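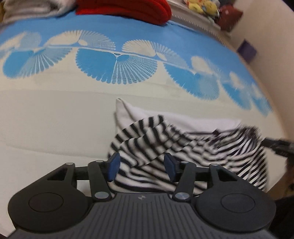
Minutes, p. 2

Present: Genowefa Kurek (chair), Kanyarat Hemmin, Jarosław Malinowski. Apologies: Zofia Jabłońska.

1. Bedroom recordings. Kanyarat reported over 459 usable demonstrations with the hand-held gripper - a great haul! Striped fabric is tracked well even when bunched up on a patterned sheet.

2. Training. The policy trained on 368 of them folded shirts in a bedroom it had never seen. Everyone was thrilled. Jarosław to rerun with the wrist angle added.

Closed 4:10 pm.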